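Why do floors creak?

Have you ever tried to sneak downstairs for a biscuit and had the floor tell on you? Me too! The third board outside my bedroom in Barnport was the worst. I was 11 before I learned to step over it, and by then my gran knew all my tricks anyway.

So what's making that noise? Let's start with the wood. A tree spends its life pulling water up from its roots, and its insides are full of teeny tubes, a bit like a giant bundle of drinking straws. When the tree is cut into planks the tubes are still there. On a damp day they soak up a little water from the air and the plank gets fatter. On a dry day the water goes back out and the plank gets thinner. You'd never spot it just by looking, but the nails notice!

When a plank shrinks, it can leave a tiny gap around its nail. Now you come along in your slippers. Your weight pushes the plank down, it slides against the nail (or rubs on the plank next door) and squeeeak. Lift your foot and it slides back up, so you often get two squeaks for the price of one.

You can make the same sort of noise yourself. Rub a clean, damp finger along the side of a drinking glass. Your finger sticks, then slips, then sticks again, over and over, very fast. All that sticking and slipping makes the glass shake, the glass shakes the air, and the air shakes your eardrum. Grown-ups call it stick-slip, and violins do it too.

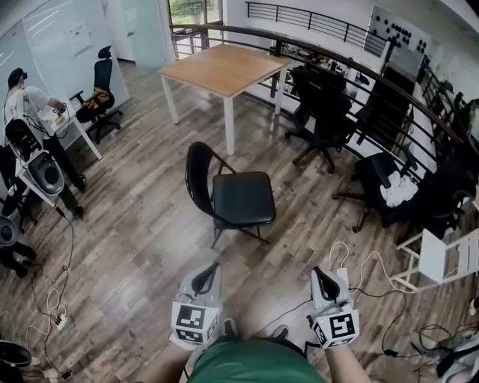

Why does it sound so much louder at night, then? Partly it's because everything else has gone quiet, with no telly and no kettle. But houses also cool down after dark, and things shrink a bit as they cool. Pipes tick, stairs click, and boards can creak with no one standing on them. (Not ghosts. Sorry.)

Want to try something? Draw a map of one room at home and walk across it slowly in your socks. Put a cross wherever it creaks. Do it again in August, and once more in the middle of winter, and see if your crosses have moved. My friend Ilgın's map had 19 crosses on it, and most of them were on the landing.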